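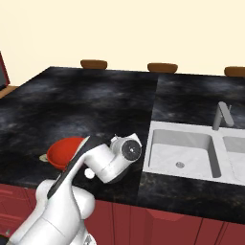

Flikevo Planner 3 - Motion Planning and Scene Simulation

Flikevo Planner is a software package for preparing and checking robot arm movements in a simulated room before they are sent to a real controller. The kitchen scene supplied with the package places a white arm at a dark stone worktop, with a red bowl to one side and a double sink to the other.

Main functions
Path planning with collision checking against worktops, cupboards, sinks and chairs
Joint limit and reach checks for each saved position
Simulated camera output for testing object detection
Recording and replay of complete runs
Command line tool for unattended batches of up to 300 runs

Scene library
The standard licence includes 173 household scenes. Objects may be moved, replaced or removed in the scene editor, and the planner updates its collision model when the scene is saved. Scenes made with the Kokura editor can be imported - materials and joint settings are kept.

Supply and support
The package is supplied as a download with a single-seat licence. Site licences are available on request. Support is provided by e-mail for 12 months from the date of purchase and includes all minor updates.

Customers upgrading from version 2 should export their saved positions before installation. The upgrade guide, prepared by Sumathi Unnithan, is included in the download.

Licence enquiries: Sheena Chisholm, Software Sales
Page last revised: 11/23/18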